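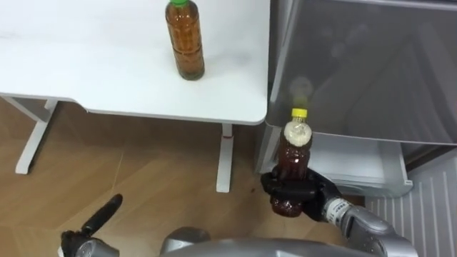
Section 4: Setting Up and Running the Bottle Task

Dredeck Humanoid Club Guide, revised May 1, 2021
Written by Azucena Trujillo, with corrections from Precious Mokgethi

Welcome to the fun part! If you made it through Section 3, your robot stands, balances and answers the control laptop, and now it gets to do a real chore. The bottle task is the one we take to the Florkport meet every October, and it's also the best all-around practice we know of. Your team gets reaching, grasping, carrying and letting go in a single run.

Before you start

You need the desk, the refrigerator, two full plastic bottles with the caps screwed on tight, and two people. One drives. The other is the spotter and stays within reach of the stop button the whole time.

CAUTION: Never run this task alone, even "just to try one grasp."

4.1 Laying out the area

1. Put the refrigerator near the corner of the desk. The door has to swing open without touching the desktop, so test it by hand before the robot comes in.

2. Open the door and leave it open. (Opening it with the robot is Section 6, and it's a great challenge, but save it.)

3. Set the bottles upright toward the back of the desk, at least 2 inches apart. Teams love to crowd them. Don't! The fingers need room to close.

4. Use caps of different colors if you can. The drivers call out "green" or "yellow" and everybody knows which bottle is meant.

5. Run the power and data cables out behind the robot and lay them flat. Walk the path yourself once and look for loops.

NOTE: Wipe the desktop if anything has dripped on it. A bottle that slides when it is touched will throw off your grasp numbers.

4.2 Warming up

6. Stand the robot facing the desk with its knees slightly bent. Load the Mabaso profile and wait for the ready tone.

7. Set arm speed to 50 percent. New drivers stay at this speed for their first session, and plenty of our experienced ones never leave it.

8. Practice the low reach. With the stop button covered, bring one arm forward and down toward the drawer under the desk, bending at the elbow, and hold the other arm in close.
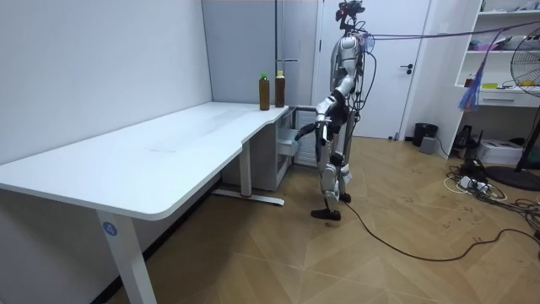
Do this slowly, and watch the feet as much as the hand. The low reach shifts more weight forward than you'd expect, and a driver who has felt that once will be much smoother on the bottles. Back the arm out the way it went in. Repeat until it feels boring, then switch drivers.

CAUTION: Keep your own hands out of the drawer while the arm is live.

4.3 Grasp and carry

9. Bring the open hand in from the side at mid-height on the bottle. Too high and it tips, too low and the knuckles scrape the desk.

10. Close the fingers around the middle. Stop at grip level 46. A full bottle weighs about 185 times what our old foam test block did, so settings from Section 2 won't help you here.

11. Lift straight up, pause, and let the spotter say "clear."

12. Carry the bottle upright to the refrigerator. Keep the free arm low and out of the way of the desk legs.

13. Lower until the base is supported, open the fingers all the way, then pull back.

NOTE: Tea foams when it gets shaken. If you see a thick layer of bubbles under the cap, let the bottle sit before anyone opens it. Precious learned this for all of us at Trolmont.

4.4 If something goes wrong

Bottle slips in the hand: stop, have the spotter take it, raise the grip by one level.

Hand drifts toward the door: stop and redo step 6.

Log every run, including the ugly ones. Your first clean carry is a terrific feeling, so write down who was driving!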